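Housekeeping Skills 1, Heltstead Adult Learning Center
Handout 4: Clearing and sorting the dishes after a shared meal
August 2022

In the last lesson we spoke about laying the table. Today we go the opposite way. Please read this handout before the practice, and bring it with you, because we will write on it.

1. Why we sort on the table

Many people carry the dishes to the sink in the order they find them. Then the sink is full of mixed things, and a bowl sits under a plate where you cannot reach it. In this course we sort first, on the table, and carry after. It takes a little time at the beginning and you get it back at the sink.

The rule is simple: flat things go with flat things, deep things go with deep things. Color is only a help for the eye. If your plates are one color and your bowls are another, you are lucky.

2. The order of work

Scrape the food into one dish. Take away the glasses and the cutlery. After this only plates and bowls should stay on the cloth.

Now look for the largest plate. It is the base of your pile, also when it stands far from you. The smaller plates go on top of it. A shallow dish with a raised rim counts as a plate for us, but put it at the bottom or at the top, never between two flat ones, or the pile will rock.

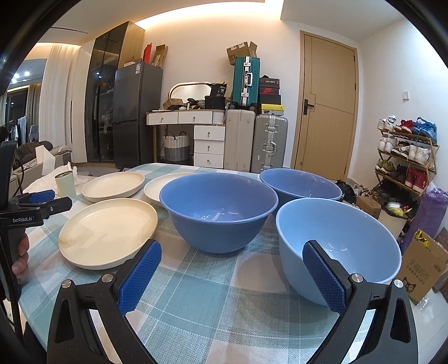 Fig. 1. Cream plates and blue bowls on a plaid tablecloth, before sorting.

Start with the three plates in Fig. 1. The largest is at the left front, so the pile can grow there, and the other two must come to it. One of them is partly behind a blue bowl. Move the bowl first! Pulling a plate out from behind a bowl is how the Ludlow group lost two bowls in March.

The bowls are next. Two are medium blue and one is light blue. From a picture you cannot be sure which bowl fits inside which, so with real bowls try it gently with both hands. If a bowl stops too high, take it out again and change the order - do not press it. Pressed bowls stick together, and then you need cold water in the upper one and warm water under the lower one.

3. Weight

Use the kitchen scale at your station. One plate from our Alvarado set weighs 183 grams and one bowl 138 grams. A pile that you carry with one hand should be up to 1000 grams. For heavier piles use two hands or the tray. This limit is for the course, at home you can decide by yourself.

4. The tablecloth

Lift the dishes, do not slide them. A cloth follows the plate and makes folds, and the next dish stands crooked. When the table is free, fold the cloth from the two short sides to the middle, so the crumbs stay inside. Shake it outside.

5. Homework

Sort the dishes after one meal at home. Write down your base plate, the order of the bowls, and one thing which went wrong.

Comments (3)

ratlow_b: In section 3, is the weight for the plate the small one or the large one? My large plate is heavier.

Course office: It is the small one. We will correct it in the next print.

teacup2329: The trick with cold and warm water worked for my two bowls, but I had to wait some minutes. Thank you for the handout.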